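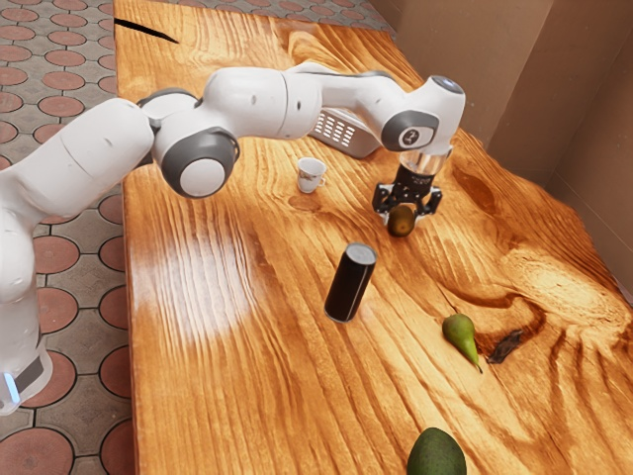 Refinishing the table, part 2: oil and cure times

Blog > Workshop > Finishes

9 July 2022

The old varnish came off in April and I left the top bare until the humidity in the garage settled. Readings this week held at 23 °C, so I started on the oil.

Product is Skaso hard oil, satin. The can specifies two coats at 12-hour intervals. I ignored the interval. On a test offcut the first coat still transferred to a white rag after 17 hours, and a second coat over a soft first one stays soft. I waited 29 hours and the rag came up clean.

Procedure, for my own records:

Sand to 150 and stop. Going to 220 closed the surface on the offcut and the oil sat on top in patches. Vacuum, then wipe with a cloth dampened with mineral spirits. Apply with a white pad, leave ten minutes, wipe off everything that will come off. Work in one direction and keep a wet edge.

Ostap Kovalchuk wrote in to argue for tung oil thinned one to one. I have used it. It gives a slightly warmer color and takes weeks to cure, and I need the table back indoors.

Rags go flat on the concrete outside until stiff. Do not ball them up, as oily rags can self-heat and catch fire.

The underside gets one coat. I still have to fill two screw holes near the apron, and the filler I ordered from Bullbridge has not shipped.

4 comments | 17 shares

Contact | © 2022 Skollitz Workshop Notes | Back to top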